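3.2 Integration of studio staff after acquisition

The second part of the study concerns what happens to working arrangements when a small games services company is bought by a larger publisher. The case examined is the purchase of Flerneck, a developer of online account and match-making services, by the publisher Miltar. The sale was announced in May, and the terms provided for the Flerneck office to remain open under its existing management for 2 years. The publisher's other service teams continued to report directly to its head office during the same period.

Three sources were used: the internal notices issued to staff, the task records kept by both companies, and written answers to a questionnaire. The task records contained 603 entries that could be assigned with confidence to one company or the other. Entries raised jointly were set aside and are treated separately in Section 4. Access to the records closed on 8/31/26, and later changes to them are not reflected in the results.

Before the sale, Flerneck sold its services to several studios under separate contracts. Most of this work depended on Hailu, a shared login system which the company had written for its first customer and later adapted for others. The publisher already had a system of its own, Gestska, with a similar purpose but a different method of storing player records. The decision as to which system should be kept was left open when the sale was agreed. Staff in both offices described this as the main source of uncertainty in the early stage of the merger.
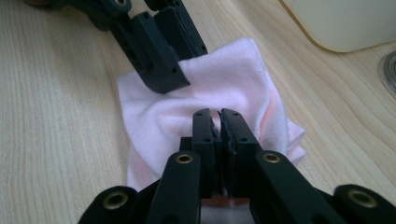

Figure 2

The task records support that account. Work on Hailu slowed after the announcement, and a larger share of entries dealt with questions of ownership, access rights and approval. Entries of this kind were often passed between the offices more than once before they were closed. Routine repairs were less affected, as the original team was still permitted to approve them locally.

A joint group was later formed to compare the two systems. It recommended that Gestska be kept for player records and that the login functions of Hailu be moved across to it in stages. The questionnaire answers suggest that the recommendation was accepted more readily by engineers than by support staff, who were expected to answer players' queries on both systems while the move took place. Several respondents in the support teams wrote that they had received the timetable only after it had been settled.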